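The Second Life of Office Computers
Sep 12, 2025

When the insurance firm Hendricks closed two floors of its headquarters in August, it had up to 4,000 pieces of equipment to clear out. Most went to Closteck, a refurbisher that buys old office machines by the truckload.

Offices tend to replace desktops on a fixed schedule, often every 4 years, whether or not the machines have slowed down. Closteck says a well-kept desktop can run for 8. Its buyers are mostly small schools and repair shops, and they ask about price first and age second. 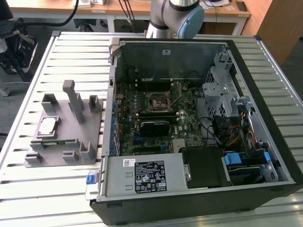
A desktop tower with its side panel off and the processor socket empty.

Parts are a business of their own. Prollico, a reseller in the town of Harari, sells memory and power supplies pulled from machines that are not worth fixing. Prices dropped over the summer as more offices cleared space.

Data is still the main worry for sellers. Hendricks kept all of its drives and had them shredded before the trucks came. That lowered the price it was paid, and the firm plans to do the same when its next lease ends.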